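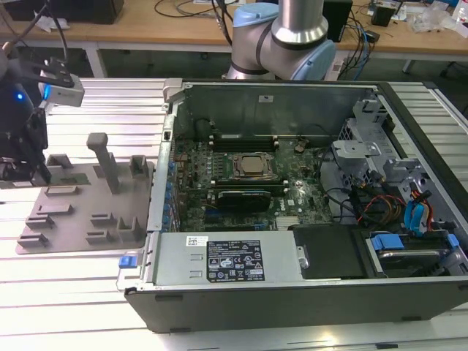

The Board of Trustees of the Prolatgate Public Library met in regular session on Tuesday in the Chrysikopoulos Reading Room. The Chair called the meeting to order at 2 p.m. and noted that a quorum was present. The agenda was approved with one change, moving the report on public computers ahead of the report on hours. With the side panel off a desktop tower, as it would be for a memory upgrade, the two rows of black memory slots sit above the processor and the graphics card below it, and the Head of Public Services used this layout to explain why adding memory is a short job compared with replacing a main board. The minutes of the previous meeting were approved as submitted.

Public Comment

A resident of the east side asked that the large print collection be moved closer to the main entrance. The Chair thanked the resident and referred the request to the Director. A second resident spoke in favor of keeping the newspaper subscriptions in paper form. There was no further comment.

Public Computers

The Head of Public Services presented the condition report on the desktop computers available to patrons. Most of the machines remain suitable for word processing, job applications and catalog searches. Slow start-up is the most common complaint at the desk, followed by sessions that end before a patron has saved work.

Staff recommended that memory be added to 12 of the machines and that the remaining ones be reviewed again before the next budget is prepared. The cost of parts would be $2,000, to be charged to the equipment line. A Trustee asked that the work be done outside open hours where possible, and the Director agreed.

Moved and seconded to authorize the purchase of parts as presented. Motion carried, one Trustee abstaining.

Disposal of Surplus Equipment

The Director reviewed the draft policy on surplus equipment, which was distributed with the meeting packet. Under the draft, items of no further use to the Library would first be offered to other Town departments, then to the schools, and would go to a recycler only after both had declined. Latik has submitted a proposal for scheduled pickup. The proposal includes a written record of each item collected.

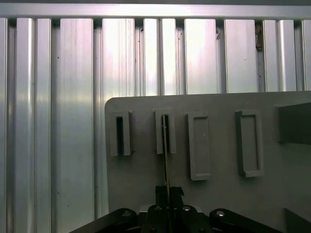
Who is responsible for clearing patron data from a computer before it leaves the building?

Library staff will erase the drives and sign the disposal form before any equipment is released to another department, a school or a recycler.

The Trustees discussed whether equipment might also be sold to the public. The Director stated that past sales had brought in little money and had led to requests for repairs that the Library could not meet. The Board asked that the word "sale" be removed from the second section of the draft and that the revised text come back for a vote. Action on the Latik proposal was deferred until the policy is adopted.

Catalog System

The Head of Technical Services reported that the move to the Osix catalog is on schedule. Records for the adult collection have been loaded and staff are now checking the children's titles. Almost 80 records were found to carry the wrong shelf location and are being corrected by hand. Holds placed in the old catalog will carry over, but saved reading lists will not. The Board directed that a notice about reading lists be posted at the desk and on the website well before the change. Printed copies of the notice will be placed in outgoing holds as well.

Hours of Service

The Director presented a request from the Friends of the Library for later closing during December, when students are preparing for exams. The present staff could cover one later evening each week without added cost. Any further extension would require part-time hours that are not in the current budget. Trustees expressed support for the single evening and asked for a count of visitors after the usual closing time, so that the matter can be reviewed when the schedule for next year is set.

Moved and seconded to extend hours one evening per week during December. Motion carried.

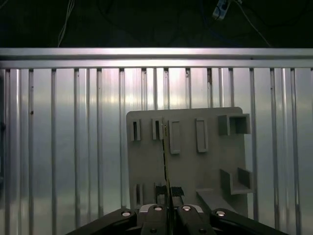
Building Report

The Director reported that the front steps have been resealed and that the handrail at the side entrance has been tightened. The contractor has been asked to return to repaint the curb. Quotes for replacing the carpet in the children's area are expected before the next meeting.

Adjournment

There being no further business, it was moved and seconded to adjourn. Motion carried. The next regular meeting will be held in the same room, with the surplus equipment policy listed under old business.

Respectfully submitted,
Secretary to the Board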